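Soft fruit is a poor fit for scripted motion. No two berries sit the same way, and a closing force that holds a large one will bruise a small one. At Skerner, Ebenezer Agbeko's group skips the script and records a person doing the job through the arm by remote control – 337 demonstrations so far.

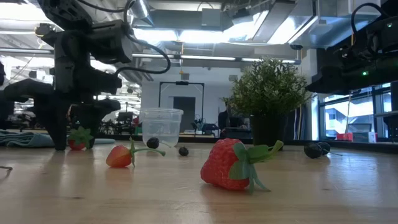

Fingers over a small strawberry, with more fruit and a clear plastic cup farther along the table.

Each run is logged as joint positions and motor current. Agbeko discards any in which the operator hesitates for more than eight seconds, as the trained policy tends to copy the pause. Operators work in short shifts. "Tired hands teach bad grasps," he says. The next set, planned for April, adds stem-first pickups.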